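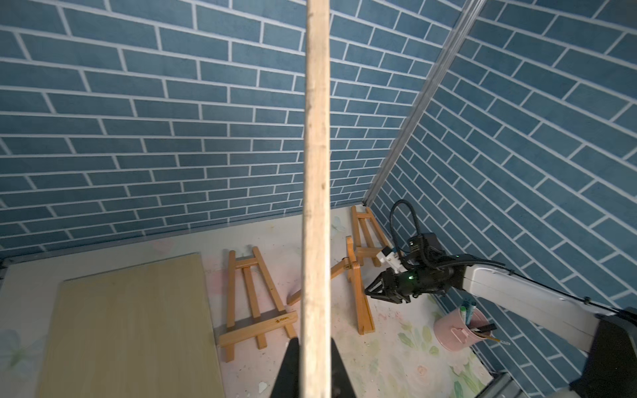
*Wooden stick, with blue brick-pattern wallpaper behind.*

**Holiday decoration take-down and storage check, Bidard Street community hall**
Done in January, starting at 4 p.m. Reference: Clirkano seasonal sheet, rev. 16

## 1. Lights and power

- [x] All light strings switched off at the wall before handling
- [x] Plugs and fuses looked at. One cracked plug on the porch string – cut off and binned.
- [ ] Every string tested before packing. Comment: the stair string was missed. Test it before it goes up in December.
- [x] Extension cords coiled, no kinks. The 100-foot cord has a nick near the socket end. Tagged "do not use."

## 2. Tree

- [x] Baubles off first, then tinsel, then lights
- [x] Stand drained before moving
- [x] Tree carried out through the side door, two people
- [ ] Needles swept from the heating vents. Comment: front vents done, the one behind the piano still to do.

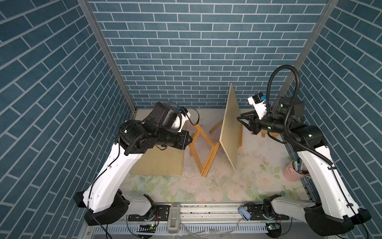
*White-and-black robot arms, blue brick-pattern walls.*

## 3. Ladders and high items

- [x] Step ladder feet and locks checked
- [x] Ceiling garlands down. Two hooks by the stage are loose and need longer screws.
- [ ] Window stars down. Comment: left up at the Kwok Room end until the choir has had its party.
- [x] Old tape removed from door frames. It took some paint with it, so use the clips next time.

## 4. Packing

- [x] Glass baubles in divided boxes, lids taped
- [x] Candles kept apart from paper items
- [x] Box 622 (nativity figures) complete
- [ ] Box 800 (table runners) labeled. Comment: the old label says "Easter" and should come off.
- [x] Nothing stacked in front of the boiler or the fire exit
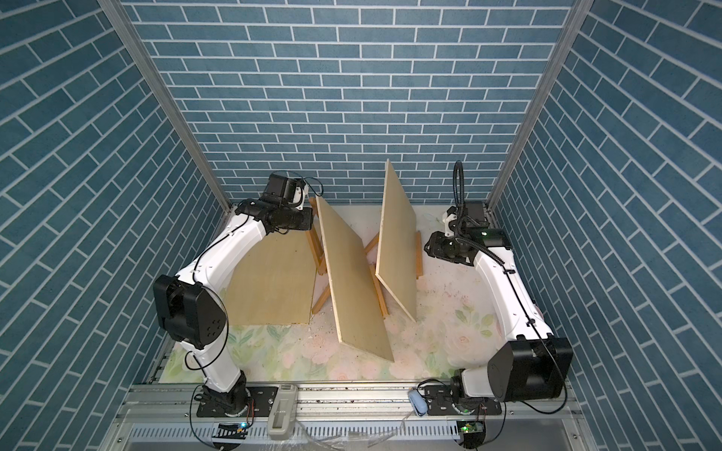 ## 5. Storage at Bedden

- [x] Shelves dry, no sign of mice
- [x] Heavy boxes on the bottom row
- [ ] Key returned to the office. Comment: still out as of 7 p.m.

Open items to be cleared by March.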